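Kitchen cloths: what we changed in the shared kitchens, and what you can do at home

In June we replaced the paper towels in both shared kitchens at Bullau House with washable cloths. Several residents have asked how the system works and whether they can bring their own cloths down. Others wanted to know how to deal with the smell that cotton cloths pick up. The answers are collected in this item.

The 2 kitchens were getting through a lot of paper. Most of it went on wiping counters and drying hands, which a cloth does just as well. We bought 46 cotton cloths from Vollby, the household store on the ring road, and split them evenly. Each kitchen has a drawer marked CLEAN and a lidded bin marked USED. Paper towels are still kept under the sink for grease, broken eggs, raw meat juice and anything the dog has done.

How the cloths go around

Take a cloth from the drawer when you start cooking. Use it for counters and tables. When you finish, rinse it under the hot tap, wring it out and hang it over the rail if someone else is still cooking. If you are the last person out, put it in the bin. Cloths should not stay on the rail overnight.

The bins are emptied into the laundry room every morning before 9 a.m. Please don't put your own towels in them. Everything in the bin is washed hot, and colored towels will run. We have already had one load come out pink.

Floor cloths are separate. They are gray and thick and live in the bucket. A floor cloth that has been used on a counter goes straight to the wash, and so does the cloth you use to clean the counter afterward.

Why cloths smell

A cloth smells because bacteria are living on the food and skin grease left in the fibers. They need water to do it. A cloth that dries within a couple of hours stays fresh much longer than one left in a ball next to the sink. Thick cloths are worse than thin ones, and a folded cloth dries more slowly than one spread flat.

Once the smell is in, a cool wash will not shift it. The cloth seems fine when dry and then smells again as soon as you wet it. Wash it at the hottest setting the label allows and leave out the fabric softener. Softener coats the cotton, which traps grease and also makes the cloth worse at soaking up water. If one hot wash is not enough, soak the cloth overnight in a bucket of hot water with oxygen bleach and wash it again.

Never mix chlorine bleach with vinegar or with any cleaner that contains ammonia. The fumes are dangerous, and the laundry room has one small window.

Boiling also works for plain white cotton. Use an old pot that you don't cook in and keep the cloth under the water for ten minutes. Let it cool before you lift it out. Don't boil microfiber, which loses its texture and then just pushes water around.

Sponges

We no longer supply sponges for the counters. A sponge is hard to rinse clean and slow to dry in the middle. For dishes, use the brushes. They can go in the top rack of the dishwasher and they last for months.

If you prefer a sponge in your own apartment, keep it somewhere with holes underneath so that water can drain and air can get to it. Squeeze it out after each use and replace it when it starts to break up. Heating sponges in the microwave is often suggested. We would ask you not to do this in the shared microwaves. A sponge that is too dry can catch fire.

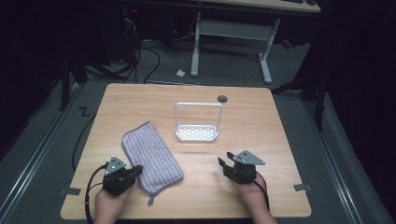
Bringing your own

You are welcome to use your own cloths downstairs as long as you take them back up with you. Cotton or a cotton and linen mix is best. Terry cloth holds a lot of water and is good for spills, but it leaves lint on glasses. Flat weaves are better for drying dishes. New cloths need two or three washes before they absorb properly, so don't give up on them after the first day.

Old T-shirts and bedsheets make good rags. Cut them to the size of a sheet of paper and don't bother hemming them. There is a box for donated sheets beside the dryers. We can't use polyester or anything with buttons or zippers.

The Dehghan mending table in the lobby will put a hanging loop on any cloth or towel you bring in. They ask that it be washed first.

What it costs

The cloths cost less than the paper we would have bought over the summer. The extra laundry comes to 29 loads so far, all run with the morning wash. We will look at the numbers again at the end of the year. If cloths keep going missing at the present rate we will have to buy more, so please check your apartment for any with a blue stitched corner. They can be returned to either drawer once clean, or to the bin if not.

Comments

4th floor east: Could we have a second rail in the north kitchen? With three people cooking there is nowhere to hang anything.

Office reply: A second rail is on order and will go up beside the fridge.

Flandalberg side: I found five of the blue corner ones in my linen closet. Sorry. They are back in the drawer.

Ground floor: The oxygen bleach soak worked on my gym towels too. I left them in for a full night and washed them twice.

2nd floor: Please can people stop using the counter cloths on the stove. The burnt grease doesn't come out.

Last updated: June

More from this newsletter
Laundry room hours for the summer
Flandalberg entrance: new door code and bike parking
What goes in the compost and what doesn't
Vollby delivery day has changed
Dehghan mending table: what to bring
3,000 gallons saved since the tap repairs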